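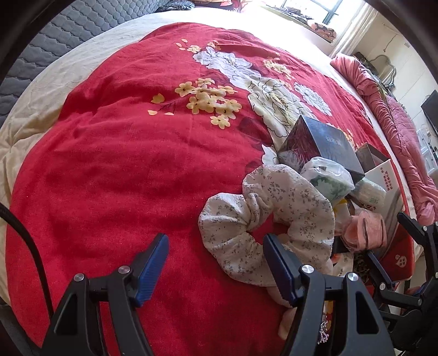

Trona, Wed 3 July

The big scrunchie has its own fan club in this house, so it gets to go first. Off-white, tiny grayish flower sprigs, puffy all the way around, and so oversized that it makes a regular hair tie look like a rubber band off a bunch of asparagus. The dark box behind it was going to be the star until I saw the two of them together on the red. Sorry, box!

Welcome back to the bedroom page, everybody. If you're new, I've been going through our place one drawer, shelf and shoebox at a time and posting it as I go, mostly so I can't quietly quit halfway. We have 878 square feet and a lot of it is closets, which sounds like a dream until you remember that closets fill up all by themselves. April was the kitchen (scroll way down for the spice situation). May was supposed to be the hall but I got distracted by the patio and, well, you saw the patio.

So now it's the little stuff. I mean the hair things, the tissues, the gift boxes you keep for some other gift, the snacks that wandered in from the kitchen, the soft toys. It doesn't belong in any one spot, and so it sits in a basket on the dresser, and then in a second basket on top of that one. My method is very scientific -- tip it all out on the bed and don't let yourself sleep until it has a home. You can't ignore a pile when it's where your pillow goes. I've tried doing it on the floor and I just walked around it for 15 days.

A couple of you asked about the bed cover last time. I love it too. Red as a fire truck, with big white peony-type blooms and bunches of little yellow blossoms, and I've had people tell me it's too much for a small room. It's exactly enough for a small room! The practical part is that red hides nothing. Put a pale thing on it and you see that thing right away. I used to sort on a gray fleece throw and lost an earring in it so thoroughly that I found it the following winter, with my foot.

What I do next is group by what a thing is for and forget where it came from. Hair goes with hair. Paper goes with paper. Anything you could eat goes in the kitchen today, and I mean today, I'm talking to myself here. Boxes get opened, every single one, even the ones you're sure about. I was sure about a Wekovix box for years. I'd have sworn on my grandmother's pie plate that it held a travel clock. It held the lid of a different box.

The scrunchie, by the way, is a keeper. I can't hang it on the little hooks with the others, it just slides off with a sigh, so it lives around the neck of the lamp by the mirror. Somebody will tell me that's a fire hazard. It's the base of the lamp, down low, nowhere near the bulb, I promise.

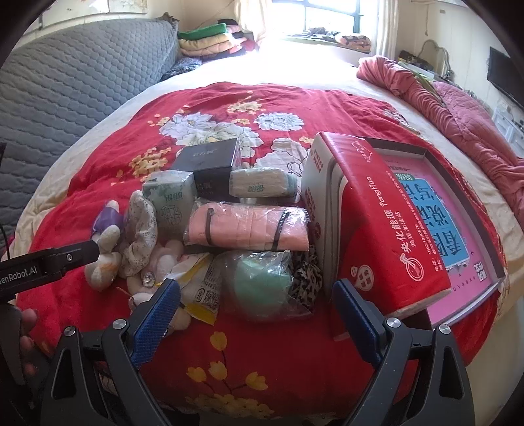 Gebhard Bühler wants to know how anyone can put tissues and snacks and a book in one heap and call it sorting, and he adds that his own system is to buy 2 of the same tray and never allow a third. Fair enough, Gebhard! I've seen your trays in the comments and they're gorgeous. But the heap is step one for me. I need to see it all in a lump before I believe I own it.

And what a lump. Tissue packets, pale green and white (I buy them in bulk and then hide them from myself). The pink package with the two black strips around it. A mint-green something in a clear bag, which I'm leaving in its bag for now. Leopard print tucked in next to it, because every good pile needs some leopard print. The white plush with the bit of purple gets a seat on the shelf by the window, and so does the small pink-and-white one with the shiny round ornament. Those two were never in danger.

The boxes are a harder call. I'm fond of the red-and-white one that says YangHua on the front, it stands up nicely and it's a cheerful thing to have on a shelf, and a box that stands up by itself is already ahead of most of what I own. The pink book with the blue panel on its cover goes to the bookcase, bottom row, where the tall and floppy ones live. The black square box with the little silver characters on the lid is going to hold hair clips. I decided that in the shower.

A few notes for anyone doing the same job this weekend.

Get your containers last. I know it's fun to buy them first, I have a whole bag from Flondwood that proves it, and not one of them fits the drawer I bought them for. Measure the drawer, including the inside, including the part where the runner sticks out.

Soft things at the bottom of a basket, boxes standing along the side, flat things slid down in between. If you put the plush in last, it springs up and shoves everything out, and you'll be picking tissues off the rug.

Cloth goes in rolled. The floral piece from the pile rolls up to the size of a soda can and then I can stand it on end in the drawer with the scarves.

Don't start on the jigsaw puzzles. That's a separate month. We have a 3000-piece one of a harbor with the bag split open, and I'm saving it for when it's too hot to do anything else, so give it a week or so.

Hamish Geddes also asked, under the patio post, whether I ever get rid of anything or if I only move it from one room to another. Ouch. There's a bag by the front door, Hamish, and it's half full, and it's been half full long enough that we hang our hats on it. I'll drop it off when I go into town for the Brynjólfsdóttir order (new curtain rings, you'll be getting far too many pictures of those).

Next on the list is the nightstand on my side, top drawer only. It sticks, and I think there's a hairbrush wedged across the back. If you've got a trick for a stuck drawer that doesn't involve a butter knife, put it in the comments, please -- I've already bent the butter knife.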